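Knives by colour, and other news from the kitchen drawer

I have reached the stage of life where I get excited about putting cutlery away. There, I've said it. The little folding knives we take on picnics had been living in one great heap since October, and every time I wanted one I had to rummage past all the rest, so sorting them into bins by colour has made me happier than it probably should. Peachy pink in the yellow bin, green in the blue one, and so on along the row. 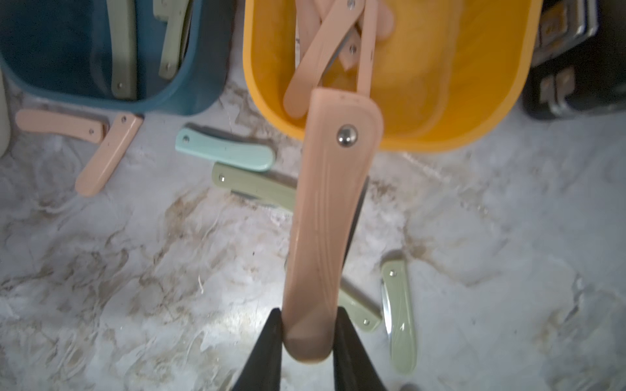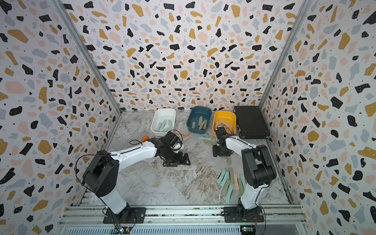
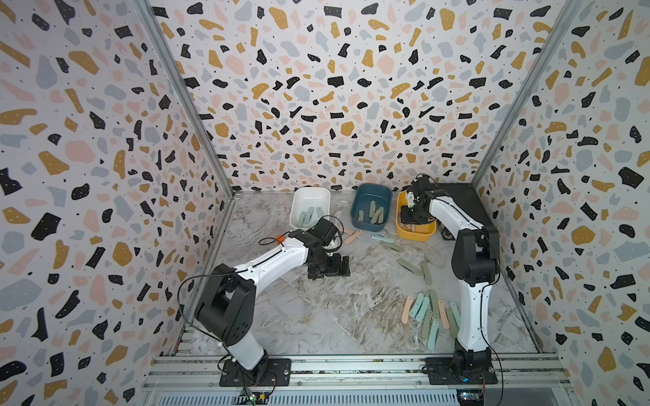

What I've learned about sorting folding knives

Fold every one of them shut before you start. I know it sounds obvious, but I once put my hand into a picnic bag at Clukham without looking and spent the afternoon with a tea towel round my thumb (still ate my sandwiches, mind).

Next, tip the lot out on something flat and pale, where the colours show up nicely. Pastels are a menace in poor light! My mint ones and my sage ones look identical in our kitchen after 4 o'clock in winter, so now I only do this job in the morning, with the blind right up and a cup of tea on the go.

I like open bins best. I did try a lidded box from Primoso, a lovely thing, 20 pounds, and I used it for two weeks before the lid ended up under the sink with the spare sponges. With an open bin you can see what's there and drop things back in without thinking about it. Choose bins in strong colours if you can, so the pale handles stand out against them.

Give the pivots a wipe while you're at it. Crumbs get in there, and jam, and sand if you've been to the beach. An old toothbrush does the trick, then a dry cloth and a tiny drop of food-safe oil.

A few of you wrote in after last month's piece on tea towels to ask about the Bellow drawer liners. Yes, I still have mine, and yes, they do curl at the corners. I've stuck them down with tape.

Next time I'm tackling the flask cupboard. Send me your tips for getting the smell of soup out of a lid, please, I'm desperate.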